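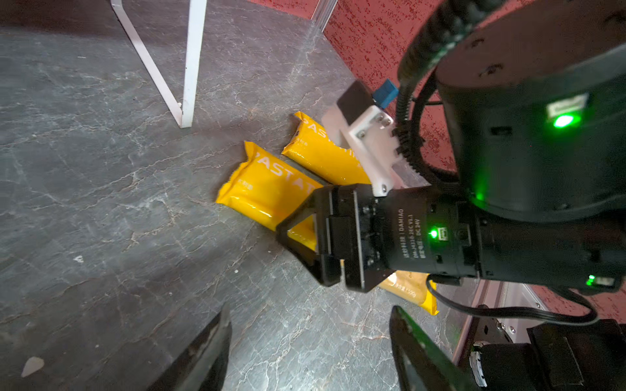
Yellow packets on a marble-patterned floor.

Dry goods: buying, storing and using up

Kitchen tips, page 4

Packets of pasta, rice, lentils and flour keep for a long time if they are stored well and a short time if they are not. Most of the waste in a dry goods cupboard comes from things being pushed to the back, opened twice, or put away damp.

Sorting the cupboard

Take everything out, one shelf at a time. Put it on the floor or the table, wherever there is room, and group it by type. Wipe the shelf with a cloth wrung out in warm water and a drop of washing-up liquid, then leave the door open until the wood or melamine is completely dry. Half an hour is usually enough with a window open.

Check the corners and the peg holes for the shelf supports. Weevils and flour moths like both. If you find fine webbing or small brown beetles, run the crevice tool of the vacuum cleaner along every joint and empty the cylinder into the outside bin straight away. Throw out any open packet from that shelf. Sealed packets should be looked over carefully, as moth grubs can chew through thin plastic and paper.

Put back the oldest packets at the front. Write the month on the top of each one with a marker when you bring it home. It saves hunting for the printed date, which is often on a seam.

Once packets are open

A folded top and a clothes peg will do for a packet that will be gone within a fortnight. For anything longer, use a jar or a box with a proper seal. The ones we have had longest are Fosier clip-top jars. The rubber rings perish after some years and can be replaced separately, so measure the old ring across the inside before ordering.

Cut the cooking time off the packet and tape it to the jar. Different shapes from different makers can vary by four or five minutes and you will not remember which is which.

Do not top up a jar that still has some in the bottom. Tip the old lot into a bowl, wash and dry the jar, fill it with the new and put the old on top.

Long pasta needs a tall jar. If you haven't got one, the cardboard tube from a bottle of spirits works, with the pasta left in its own bag inside.

Where to keep it

A cool inside wall is best. The cupboard over the cooker is the worst place in the kitchen for dry food, and so is the one beside the boiler. Steam from the kettle gets into the cupboard directly above it, so either move the kettle or keep only plates there.

Under the stairs is fine if it is dry. Ours has a Prollberg rack, the narrow one, screwed to the studs. Put heavy bags at the bottom. Flour should not stand directly on a concrete floor, even in its bag inside a box, so raise it on a couple of battens.

Brown rice, wholemeal flour and ground nuts contain more oil than the white sorts and go rancid sooner. Smell them before use. Rancid flour smells a bit like putty or old crayons. If you only bake now and then, keep wholemeal in the freezer and take out what you need the night before.

Big packets or small

Large packets are often cheaper by weight, but look at the unit price on the shelf label every time. It is quite common for the middle size to be the cheapest when it is on offer. Divide a large bag as soon as it comes home. Four small boxes, three of them shut, keep better than one big one opened every other day.

For two people, a large bag of spelt or pearl barley is too much unless you like it a great deal.

Using up the ends

Ends of pasta packets can be cooked together if you start with the thickest and add the others by their times. Break long pieces into short lengths and they will do for soup. A handful goes into minestrone ten minutes before the end.

Small amounts of lentils can be mixed so long as they are all split ones. Whole lentils and split lentils do not cook at the same rate. Dried beans that have been in the cupboard for years may never soften, however long they are soaked. Use them as baking beans for pastry and label the jar so they don't get eaten.

Stale crackers and breadsticks crisp up in a low oven, five minutes on a bare tray. Let them cool before putting the lid on.

Crumbs from the bottom of the cereal box can go into a crumble topping.

Cleaning up spills

Rice on a hard floor is easier to sweep with a slightly damp brush. Flour should be swept or vacuumed dry first. Water turns it to paste, and on tiles it then sets in the grout. If that has already happened, leave a wet cloth over it for ten minutes and scrape with an old bank card.

Sugar and honey come up with hot water and nothing else. Oil needs kitchen roll first, then washing-up liquid, then a rinse, and keep people out until the floor is dry.

On polished stone, keep vinegar and lemon cleaners well away. They dull the surface and it cannot be wiped back. Vinegar is fine on glazed ceramic tiles, though not on the grout too often.

Labels

Freezer labels fall off jars. Masking tape stays put and peels off cleanly if it is changed every few months. Chalk labels look smart but rub off on your fingers. The Rallis label tape sold for workshops sticks very well, too well for anything you want to reuse.

Put the label on the side for shelves and on the lid for drawers.

Next page: keeping bread, and what to do with the Brurkska bread bin when the hinge goes.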